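Kirton Allotment Notes, April 28, 2020

The seed shortage has reached us. Plornier, who have supplied our spring order since anyone can remember, wrote to say that 2,547 orders were ahead of ours and that they would appreciate our patience. We have sent them our patience. It is the only thing we have in quantity, apart from zucchini seed, which we ordered in January and which arrived twice.

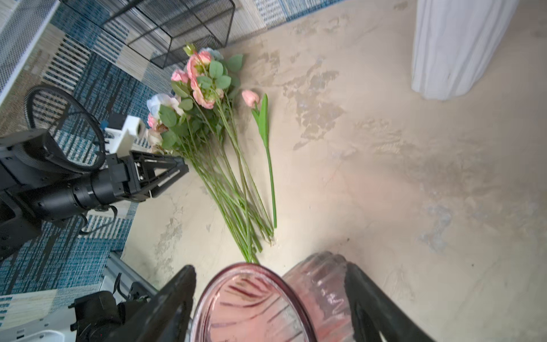
So the Uzor beans will be late, and the sweet corn may not come at all. Members with seed to spare can leave it in the tin by the gate, labeled, please. Last year's packet marked "probably kale" was not kale.

The water is back on. Korkau replaced the valve on the lower path and billed us for 3 visits, one of which was to collect a hat. Plots 1 to 16 should have pressure again. If yours doesn't, check for a kink in the hose before you write to me in capitals.
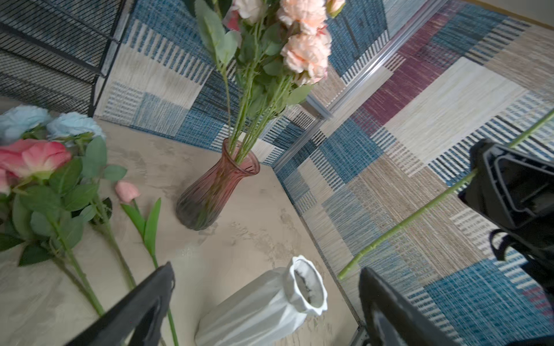 The cut flower bed is the sore point. More than 3,000 bulbs went in last fall and the deer have been most grateful. The tulips went first, the buds eaten down to a neat row of stalks. Anyone wanting a bunch for the table this month may have to go the artificial route, with peach blooms and long green stems in a ribbed glass vase. Deer fencing is on the list for next month, behind the shed roof.

Contact the newsletter | © 2020 Kirton Allotment Notes | Back to top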